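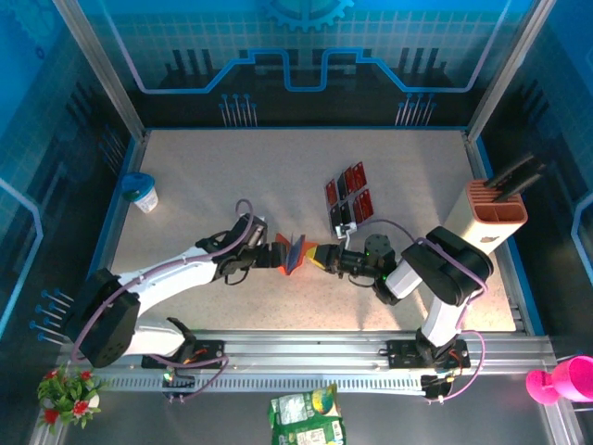
Teaching robots by demonstration

Teaching by demonstration is a way of getting a robot to do a task by showing it the task instead of writing out every motion in code. A person moves the robot through the job, either by taking hold of the arm itself or by steering it from a separate set of controls, and the robot's movements are recorded along with what its cameras see. The recordings are then used to train a program that tries to produce the right movements without help. The field goes by several names, among them learning from demonstration, programming by demonstration and imitation learning, though the last of these strictly refers to the training step.

The idea is an old one in robotics and has become lively again. Part of its charm is how little the teacher needs to know. Someone who can fold a napkin can show a robot how to fold a napkin, and a patient beginner often gives better demonstrations than a hurried engineer.

Teaching by hand

In hand teaching, also called kinesthetic teaching or lead-through, the operator grasps the robot arm and pulls it along the path it should follow. The motors are set to a soft mode in which they hold up the arm's own weight and otherwise give way. Joint sensors log the position of every joint many times a second.

This is the most direct method and usually the quickest to learn. The operator feels the arm's limits right away: an elbow that will not bend further simply stops. Contact with a surface can be felt too, and that helps with wiping, sanding and pressing parts together.

Its weak point is the operator's own body. Hands and forearms get into the camera view, and a program trained on those pictures may come to depend on a person being there. The usual fix is to record the path by hand and then have the robot play it back alone with the objects put back in their starting places, so the camera pictures come from the second run. That works nicely for rigid parts. With cloth it is less dependable, as the fabric seldom falls the same way twice.

Two-armed tasks are also hard to teach this way. One person can guide two small arms, one in each hand, but opening and closing both grippers at the same moment calls for buttons on the wrists, foot pedals or a second person.

Teaching by remote control

Remote teaching, or teleoperation, keeps the operator out of the workspace. Several kinds of control are in use.

Leader and follower arms. The operator moves a light copy of the robot, called the leader, and the working arm, the follower, copies it joint by joint. Trigger handles on the leader open and close the gripper. Because the two share a shape, the operator cannot ask for a pose the follower is unable to reach. Pairs of leaders are the common choice for two-armed table work.

Hand-held controllers. The operator holds a tracked grip in each hand and the software works out joint angles that put the gripper in the matching place. The controllers are cheap and the same set can drive many types of arm. New operators tend to run into trouble near full reach, where a small hand motion may need a big swing of the elbow.

3D mice and gamepads. These suit slow, exact moves such as lining up a peg with a hole. Driving two arms with them is tiring, and most groups keep them for single-arm work.

Glove and hand tracking. Finger positions are read from a glove or a camera and passed to a robot hand. It is the most natural option for hands with several fingers, and the one that needs the most adjustment between users.

Two-armed work

Much of the excitement in the field is about tasks that need two grippers, and a fine starting task is the handover. One arm picks up an object and brings it to the middle of the table, the other closes on the free edge, and the first lets go. Every part of this depends on timing. If the first gripper opens too early the object drops, and if it opens too late the two arms pull against each other and may trip their force limits.

Thin or folded objects make the handover harder and a good deal more interesting! A folded piece of paper or cloth bends under its own weight, so the receiving gripper has to meet an edge whose position shifts a little with each attempt. Operators learn to bring the second gripper in from the side, touch the edge lightly, and slide forward before closing. Other popular two-armed tasks include opening a zip bag, unscrewing a lid, straightening a towel, and sorting cards, where one gripper steadies the pile as the other slides a card free.

The workspace

A demonstration cell is usually a table with the arms bolted to a rail or frame, a camera overhead or to one side, and walls or screens around the back. A fixed mounting matters a great deal, as a base that shifts by even a small amount between sessions will spoil the match between the camera view and the recorded joint positions. Cables are given slack at the elbow and wrist so that they do not tug on the arm at the end of its reach.

Household things are often left on the table during recording, even when they play no part in the task. A program trained only on a bare surface can be thrown off by a single cup. Moving these extra items from one session to the next teaches it to ignore them. Lighting is varied for the same reason.

Recording a set of demonstrations

One complete attempt at a task is called an episode. A session generally begins with the arms in a set rest position, and the operator signals the start and end of each episode with a pedal or key. Between episodes the objects are put back by hand, with small changes in place and angle.

How many episodes are needed depends on the task. Gebremedhin Negash, in notes written for new operators on the Skanum handover project, suggests 30 clean episodes as a first batch for a single rigid object, followed by a test run before any more are recorded. The full Skanum set grew to 1100 episodes, most of them added after tests showed which starting positions the robot handled badly. Another set, Unar, holds 2037 episodes and mixes hand teaching with leader arms, which makes it handy for comparing the two.

Negash's notes are also a good source on the everyday craft. He asks operators to move at an even pace, to avoid stopping in midair to think, and to keep the gripper in view of the camera wherever the task allows. A pause looks harmless, but the trained program may copy it and then never leave it – there is nothing in the picture to tell it when the pause should end.

Failed episodes are marked and kept apart. Episodes with a fumble and a good recovery are a different matter, and many groups keep them on purpose. A robot that has seen only perfect runs has no idea what to do once a fold slips.

Training and correction

The simplest training method, behavior cloning, treats each recorded moment as a question with a known answer: given this view and these joint positions, what did the operator do next? Newer versions predict a short run of movements at a time, giving smoother motion and coping better with pauses.

Small mistakes add up in behavior cloning. The arm drifts a little from the recorded paths, sees something unfamiliar, and drifts further. A common remedy is to let the trained program run while an operator stands ready at the controls. When the arm goes wrong the operator takes over, brings it back, and hands control over again. The corrections are added to the set and the program is retrained. In the Oberholzer procedure this is done in 2 rounds, the first with the objects in familiar places and the second with them moved freely.

Safety

Arms in hand teaching are run with low force and speed limits, and a stop button is kept within the operator's reach. In remote teaching the follower should stay locked until the leader has been brought to a matching pose; otherwise it may jump to catch up. The two-armed setup adds the risk of the arms striking each other, and a software check on the distance between them is normally switched on, though it has to be relaxed for handovers, where the grippers are meant to come close.

See also

Behavior cloning
Gripper
Handover (robotics)
Nolden rail mount
Teleoperation

Last edited 26 Jan 2025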